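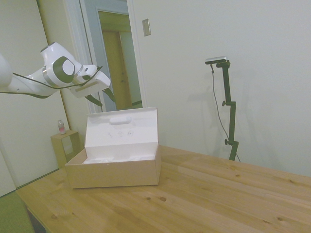
Kirnivar Packaging Club

Boxes with lids, and why we are so happy about them

Friday, January 24, 2014

If you came by the pine table this month you already know what we've been up to, because it has been boxes, boxes and more boxes! We started the year with the hinged-lid kind, the sort where the lid stands up at the back when you open it and the whole inside is white while the outside stays plain brown cardboard. I have a real soft spot for that mix. Plain brown on the outside, clean white when you lift the lid, and then the molded insert sitting in the tray waiting for whatever it was shaped to hold.

The inserts are what got everybody talking. Cleiton Nogueira brought in a stack of them from his days at Colodari and we passed them from hand to hand for most of an evening, guessing what each hollow was for (a charger? a handle? the neck of something?). Some of the shallow ones are harder to read than the deep ones, and two of us are still arguing over one that has to be either a shaver or a very small hair dryer.

We also tried our hand at packing for a drop. Same item, same box, 11 different ways of filling the gaps, from crumpled newspaper to folded card to nothing but the insert it came with. The folded card did far better than I would have bet. The newspaper was fine for the first drop and then settled, so if you use it at home, pack it tighter than feels right.

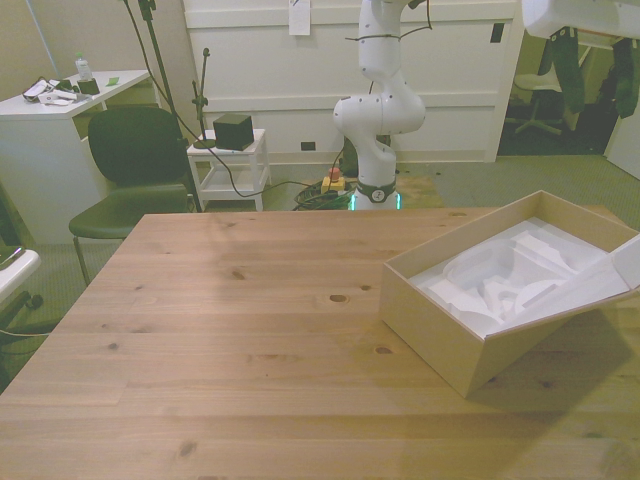
A few tips came out of all this. Open the box on a flat table with space on both sides, so the lid or flap has somewhere to go. Lift an insert from two opposite corners, slowly, and it will usually come up in one piece. Keep it with its own box! We have a shelf of orphans from last year and matching them up again took a whole Saturday.

Our collection stands at 63 boxes and I would love to reach 100 by the May open evening. We're short on small ones with a separate tray, and anything with an insert that has odd curves in it will make you very popular. Flattened boxes are fine too, as long as the corners haven't torn.

The next session is on folding your own inserts from a single sheet of card. Four places are left, so put your name on the list by the Andrade Room door. Card and rulers are there already, but bring your own scissors if you like a sharp pair.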